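4.2 Point spreads and home advantage

We collected closing point spreads for 170 university football games from the Oneck odds archive. Games played at neutral sites were removed before analysis, as were those with no recorded over/under. Where the archive listed more than one closing line, we used the median. Each spread was coded from the road team's side, so that a negative value marks a road favourite.

Road favourites covered less often than the market implied, but the gap was small and its interval included zero. The effect was stronger in late-season divisional games - the ones with a title game berth at stake - although only 21 games met that definition.
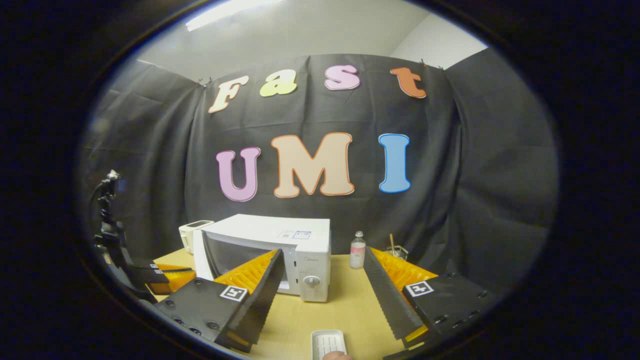 Figure 3. Gripper with orange ribbed fingers and square markers, over a wooden tabletop.

To check whether the result depended on a few lopsided scores, we resampled the games 2,000 times with replacement and refitted the model on each draw. The sign of the home coefficient was stable. Its size was not, and we would be cautious about using it for a single season. Totals behaved differently: the over/under showed no consistent bias in either direction, and adding it as a predictor did not improve the fit.

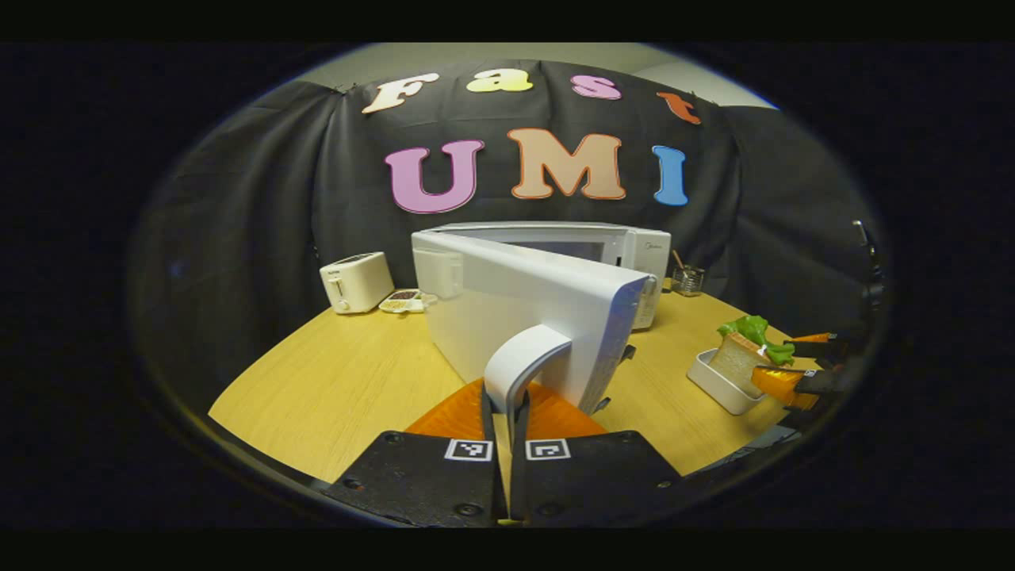

The Prirlow ratings were then entered in place of the closing spread. These ratings are scaled from 0 to 100 and take no account of injuries or travel, so a weaker fit was expected. Most of the loss came from games in which a starting quarterback was ruled out during the week. Centring the ratings within each conference recovered part of the difference. We did not model weather, as the archive records it only for outdoor stadiums and the entries are incomplete before the third season.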